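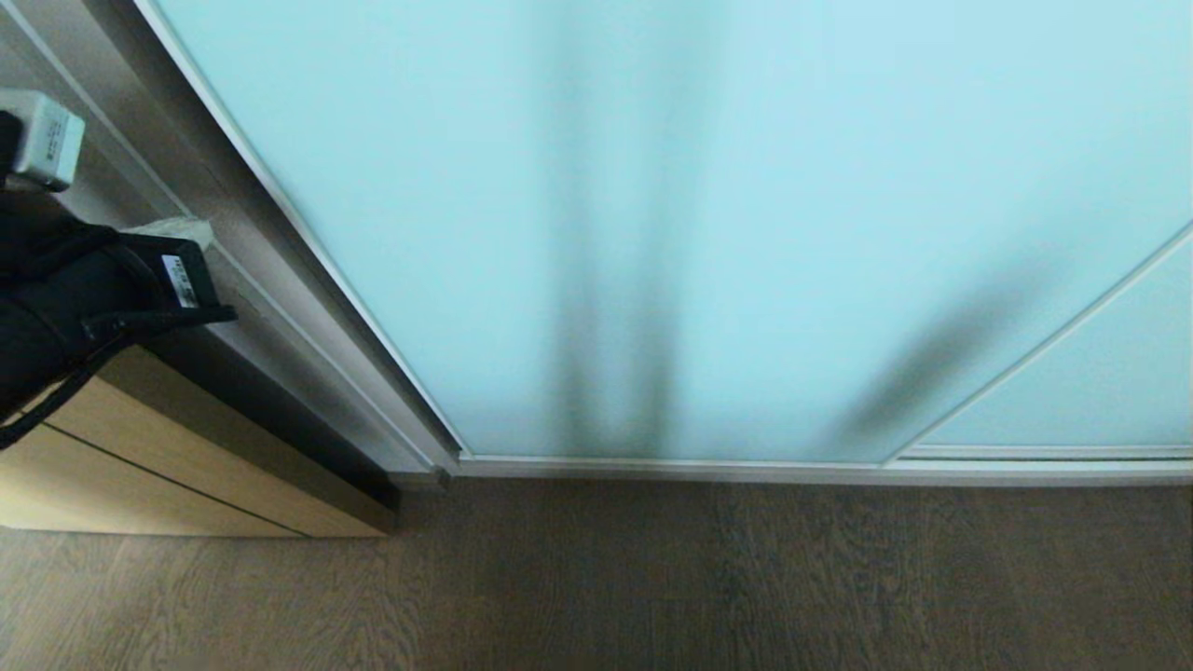
# Katard two-finger gripper for household arms

**Manufacturer:** Vimard
**Use:** picking and placing soft goods in wardrobes, shelving and open cabinets
**Status:** on sale, with an open safety notice on release detection (see below)

The Katard is a parallel gripper with two straight fingers, made for cushions, folded clothing and light bedding. It mounts to the Vaughan wrist and takes its power through the wrist connector. Finger coverings are a wear part and are ordered separately.

## Open notice: late release near sliding doors

Units with firmware older than the October release can report an object as released while the covering is still caught on it. The arm then starts its retreat with the object attached. In open space the result is a dragged or dropped item. Inside a wardrobe with sliding doors, the object can wedge between the finger and the door frame, and the arm pulls against the door until the force limit trips.

The fault was first logged by Toon Vermeulen at our Budalden test site and reproduced by Lies Desmet on a second arm. Over 2,435 place cycles with textile items, the false release signal appeared 12 times. Two of those ended with a door panel lifted off its lower track. There were no injuries, but a panel that has left its track can fall outward, and we treat the fault as a safety matter for that reason.

### Cause

Release is judged from finger opening and motor current. A loose thread hooked into a woven surface carries too little load to show up in the current reading. Older firmware waits for the fingers to open and then clears the grip flag at once. It does not check for load on the wrist.

### Work around until updated

- Inspect both finger coverings before each session. Replace any with loose threads, open seams or tape that has started to lift.
- Set the post-release pause to 400 ms or longer.
- Keep people and pets clear of the door panels while the arm is inside the opening.
- After a force stop, do not resume from the controller. Back the arm out by hand and check that each panel is seated.

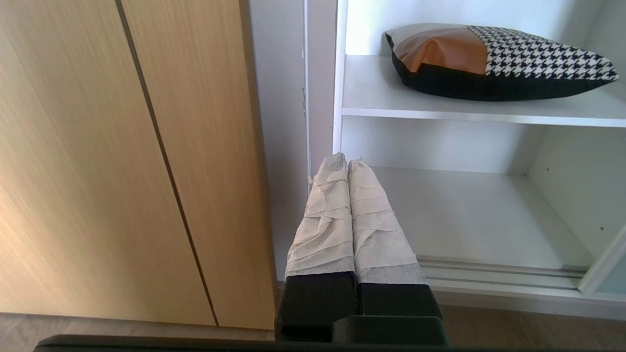 **Can a frayed covering be trimmed and kept in service?**

Trimming is fine as a way to finish the session you are in, with the arm powered down. Fit a new covering before the next one, as a cut thread usually opens the weave further down.

### Corrected behavior

Current firmware adds a wrist load check after the fingers open. If load remains, the arm holds position, closes and opens the fingers once more, and then stops with fault code 427 if the load has not cleared. Grigore Avram repeated the Budalden cycles with the new check and the false signal did not return — though he used fresh coverings throughout, and a run with worn ones is still to come. 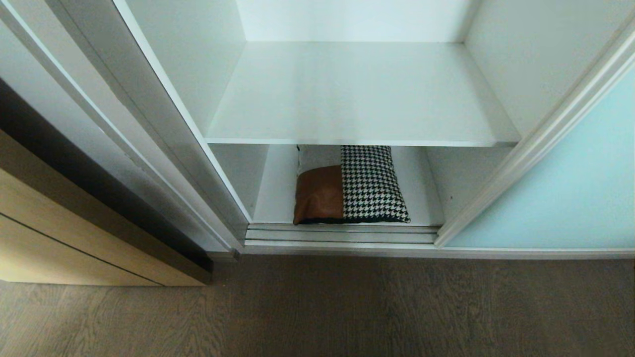

The load check has a lower limit. Very light items, such as a single scarf, may fall below it, and for these the pause and the covering inspection remain the only protection. Low compartments need extra care as well: the wrist works close to the track there, and a short retreat path leaves little distance in which to stop.

## Ordering and service

Coverings are sold in pairs. Always change both fingers together and rerun the opening calibration afterward — a difference in thickness shifts the closed position.

Firmware is installed from the service menu with the gripper attached. If the menu shows no wrist sensor, the arm cannot run the load check, and the gripper should stay out of sliding-door furniture. Bart Kuipers handles wrist exchanges for these arms. Reports of a stuck object or a displaced panel go to Jolien Verhoeven, with the controller log attached.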